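I finished a 500-page novel last night, a thriller set in a mountain town called Stilthorpe, and I knew who did it on page two. I'm not bragging. The back cover told me.

I would like to make a modest case against the back cover. It used to be a place for a single paragraph and a picture of the author with a dog. Now it gives you the missing sister, the secret marriage, the storm that closes the road, and then a question in italics: *But can she trust the man who saved her?* Well, no. If she could, you wouldn't have asked.

The worst I've met belonged to a family saga called *The Harnen Inheritance*. It runs 912 pages and the grandfather's death, announced on the jacket in the first sentence, takes place on page 640. I spent a whole January with that old man. Every time he coughed I thought, here we go. He coughed a lot. He also fell off a horse, had a fever, and got into a small boat with a person he'd cheated at cards, and I sat through all of it like somebody waiting for a bus.

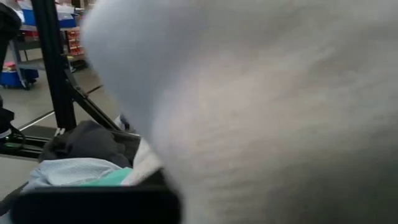
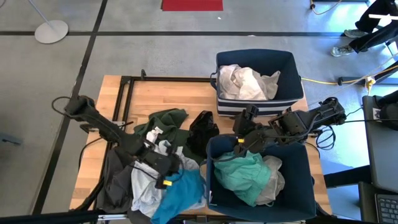 Friends tell me I should simply stop reading the things. I've tried. I bought a paperback from Sitompul Books with my thumb over the copy, like a man hiding his PIN, and got home to find I'd bought the third in a series. The back cover would have mentioned that. It would also have mentioned who was dead by then, so I read the other two knowing it anyway.

And I do understand the problem. There are a great many novels, and a shopper gives each one a few seconds. "A woman goes to a town and things happen" won't sell many copies, though I'd buy it. I'd probably buy two.

So here is my offer to publishers. You may have anything in the first fifty pages. Take the funeral, take the letter, take the stranger at the gas station. After that, hands off. If your book has nothing worth mentioning in its first fifty pages, the jacket isn't where you should be working.

I've just started a sea adventure called *Pronar*. The cover says the ship goes down. I'm on page 212 and they're still painting it.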